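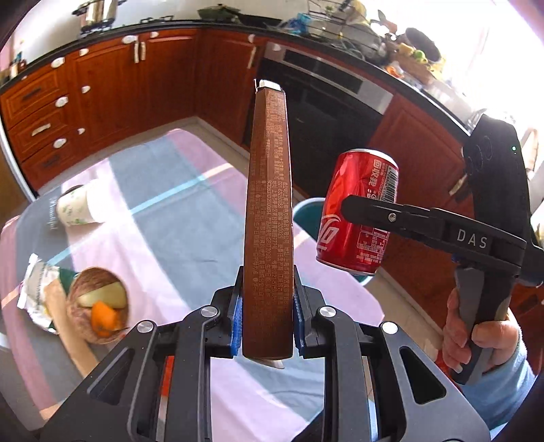

Filed under: Notebook > Rumor tracking

Print this entry | E-mail this entry

Oct 30, 2025

Second pass on the Medina reunion story, run through Kilen after Hanneke reloaded the source table. I still don't believe the story and I'm starting not to believe the score either.

Background for whoever picks this up: Medina is the dating show that stopped airing in June. The claim going around is that the whole cast has signed for a reunion special and that two of them are back together. Kilen gives it 62 out of 100 for "likely true." Yesterday's run, same settings, gave 40. Nothing new was reported in between that I can find. No statement from the production company, no rep quoted by name, no contract language.

So where did the extra points come from? Pulled the full set of posts, 1059 of them. Sorted by first appearance and followed links back by hand until I got sick of it. They boil down to 3 starting points:

- a Brullby column, one unnamed "insider," hedged in every sentence
- a fan account that says it heard from a makeup artist
- a podcast clip where the host says "I heard something is happening" and then laughs

Everything else is a rewrite. Some of the rewrites cite each other. One site quotes Brullby as "multiple sources," which is a nice trick when the column only claims the one. Kilen is counting the rewrites as separate support because the wording differs enough to get past the duplicate check. That is my guess for the jump. Have not proved it.

Hanneke Visser disagrees. Her view is that the fan account has been right before and the new table gives it more weight, so the score should go up. Fair, but right before about what? I looked at the calls it gets credit for. A breakup everybody had already guessed, and a haircut. I would not hang a cast reunion on a haircut.

Tried the same posts in Tisent with rewrites collapsed by quote instead of by wording. It refused to give a score and said too few sources. Annoying output, but closer to what I'd say if somebody asked me at lunch.

Henk Vanhove came by and wanted to know if we can put "likely" in the weekly roundup. Told him no. He pointed out that every other outlet has it as confirmed. I pointed out where every other outlet got it. He took the word "rumored" and left, not happy.

Also looked at the "back together" part on its own. All of it rests on two vacation posts with similar-looking pool tiles. No date on either. Pool tile is pool tile.

To do:
- rerun Kilen with the old source table, new posts. If it drops back, Hanneke is right about the weight and I owe her a coffee
- rerun with the new table and the rewrites taken out by hand
- ask Brullby's desk if the insider is on the cast or the crew. They won't answer, ask anyway
- fix the label on the chart, "confidence" is the wrong word for whatever this is

Leaving the entry in the roundup draft blank until both reruns are in.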